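Notes from the Second Floor: The Bag Question

When we took the lease at Tasura last July, the landlord's handover sheet listed 442 square feet of carpet, one window that opens, one window that has opinions, and "waste provision by tenant." I read that last line several times. I took it to mean that we would need a trash can. I have since learned that a trash can is where the trouble starts.

Regular readers will remember the great coffee filter debate of the spring issue, after which I promised to leave domestic matters alone. I'd like to be released from that promise. Changing the bag in our round bin has now generated more mail than the rent increase did, including a page and a half from Naveen Mittal in the front office, typed, with subheadings. Naveen believes that a bag should be fully opened before it goes anywhere near a bin. Hemant Bisht believes in putting the bag in first and letting it work things out for itself. I have watched both men at it and can report that the language is similar.

Our supply cupboard hasn't helped. Someone (me) ordered a carton of bags from Vorkudholm on the grounds that the price per bag went down if you bought 3,000. The price per bag did go down. The bags came folded flat, in black, with no clue as to which end is the top, and at the present rate we should finish them shortly before I retire. If you have a use for a black garbage bag, any use at all, please come by. Bring a friend.

So we've been trying out other arrangements. The first was the hook. It's one of the small white adhesive ones, the kind that come in a packet and leave the packet half full in a drawer for ten years, and the theory was that a bag on the wall is a bag you can find. You gather the top, give it a twist, and hang it up like a coat. The result looks a bit like modern art, particularly on a white wall with as many scuffs as ours. A visitor from Bastareck stood in front of it for a while the other morning with her head on one side. I let her have her moment.

The floor is another matter. I had intended to write that the hook has brought order to the whole corner, and then I looked at the corner. The sponge has come down to live on the carpet, next to the tape. A flat piece of cardboard box is waiting for its next career by the wall. There are bits of black plastic all around the bin, and a light-blue bag has joined the party, although we have never, to my knowledge, ordered anything in light blue.
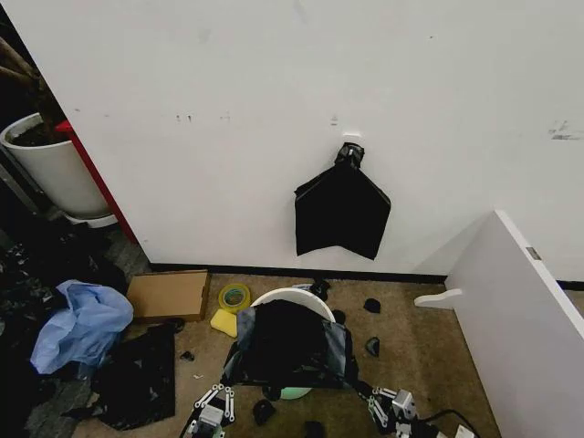
What We've Settled On (For Now)

After a meeting that ran 37 minutes, which is 30 more than the budget got, we agreed on the following.

The bin gets its bag before anything is thrown in its direction. The rim is there for a reason – fold the bag over it, all the way around, and tuck in the slack. A bag that is half in and half out is a bag that will slide to the bottom under the weight of one banana peel, and then somebody has to go in after it.

The hook is for one clean bag, the next one up. It isn't for full bags. It's held on with glue, and it has never claimed otherwise.

Scraps go in the bin when you make them. They are small and black and the carpet is brown, and they can sit there quite happily until they end up on the bottom of a sock.

The sponge goes back to the sink. So does whoever took it.

Cardboard goes downstairs flat, in the morning, before the Tiwari people fill the recycling cage with their own. They have very large boxes and they get up early.

The pile on the left, over by the plant, is still under discussion. Naveen says some of it belongs to the last tenants. Hemant says we are the last tenants. I've put a note on the door asking people to claim what's theirs by the end of the month, and so far I've had one reply, asking whether the plant is included. It isn't. The plant stays, and it would like some water.

Suggestions may be left in the usual tray, number 158, under the mailboxes. Please don't put them in a bag.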